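Should you rinse the yoghurt pot?

Melletham households will have had the new recycling leaflet through the door by now. It is printed on both sides, it folds out to the size of a tea towel, and it tells us that from October every pot, tub and tray must be "clean, dry and free from residue" before it goes in the green-lidded bin. Bins that fail may be left at the kerb with a tag on the handle.

I have been putting things in the right bin for a long time and I am not against doing it properly. I would like to know what "properly" means, though, and I would like to know who worked it out. The leaflet gives a figure of 333 tonnes of plastic "lost to contamination" across the district in a year. It doesn't say lost where. It doesn't say how much of that was food on pots and how much was nappies, garden hose and carrier bags full of who knows what, and those seem to me very different problems. A person who puts a nappy in the recycling is not going to be reformed by advice about yoghurt.

So I rang the number on the back. After a wait I was put through to a polite man at Ustard, who hold the collection contract, and asked him three times how clean is clean. The first time he said "clean and dry". The second time he said a quick swill would do. The third time he said that the machinery at the Ristness sorting plant could cope with "a light smear", and that what they mainly objected to was liquid, as it gets into the paper and card. I asked whether a light smear would earn me a tag. He said that would be up to the crew.

There you have it. The plant can take a smear, the leaflet says it can't, and the decision rests with whoever is holding my bin at twenty to seven in the morning with half the street still to do. I have watched them at work and they don't appear to be running a finger round the inside of anything.

Then there is the water. The leaflet suggests using leftover washing-up water, which is fair enough if you wash up in a bowl and happen to have the pot ready at the end of it. Plenty of people have a dishwasher and run the hot tap for each pot as it comes. I measured mine. It takes the best part of a minute before it comes through warm, and in that time I had filled a large saucepan and most of a second. I can't tell you whether heating that much water to save one pot is a good bargain, but I notice the leaflet can't tell me either. When I asked Ustard if anybody had done the sum I was told it was "a very good question", and in my experience that is a no.

Drying is stranger still. Dry how? With a tea towel, which then goes in the wash? Stood upside down on the draining board, where there's no room as it is? My neighbour lines hers up on the windowsill and has lost the use of the windowsill. And supposing you do get them bone dry, they go into a bin with a lid that hasn't shut flat since it was delivered, and stand out in the rain overnight.

Last year's answer to all this was the Cabral scheme, if anyone remembers it. There were 748 households on the west side of town given a slotted caddy for rinsed plastics, with a promise that results would be published in the spring. I have asked for them twice. The second reply said the findings had "informed the current approach", and no findings were attached. If the caddies worked, why haven't the rest of us got one? If they didn't, what precisely was the current approach informed by? I know two people who still have theirs. One keeps pegs in it.

A word on lids, as several of you asked. The leaflet says lids on. The sticker on the bin itself, which dates from the old contract, says lids off. Ustard say to follow the leaflet, and that new stickers are on order. Film lids, the peel-off sort, go in general rubbish whichever one you believe. Black trays are now accepted, after years of being told they weren't, and I gather the sorting line at Ristness can see them at last. I'll believe that when I see it written down by the plant itself and not by the people who sell the council the contract.

My own practice, for what it's worth, is this. Scrape it out with a spoon. Give it a shake in the old washing-up water if there is any. Put the lid back on and stop thinking about it. I have done this for years without a tag, though I grant that the tags haven't started yet. Peanut butter jars I soak overnight and resent.

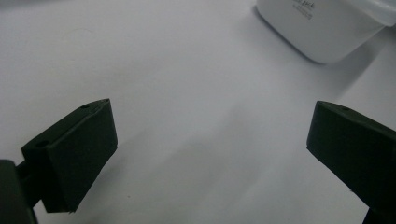

Dayana Alvarado thinks I am being unfair about all this. In her view the leaflet has to ask for spotless so that it gets passable, and if it asked for passable it would get half a pot of coleslaw. She also says that one dripping tub at the top of a bin can spoil the newspapers under it, that she has opened her own bin in August and found just that, and that a swill takes less time than writing to the newsletter about it.

She may be right about the coleslaw. I still don't care to be told one thing in the hope that I'll do another, and I don't think it works for long. People find out where the real line is and then they stop reading the leaflets, including the one that matters, about batteries. Those must never go in any of the kerbside bins, and that part is perfectly clear and was printed in the smallest type on the sheet.

Taha Salem has asked about the fine. The leaflet mentions a charge of up to 300 pounds for "repeated contamination" but doesn't say how many times is repeated, or whether the count goes back to nothing after a good spell. I have put both points in writing to Ustard and to the council, and I've asked again for the Cabral results while I was at it. Any answers will go in the next issue, at whatever length they come.

In the meantime, if you get a tag, please keep it and drop it through the newsletter letterbox with a note of what was in the bin. Just the note, please. We don't need the pot.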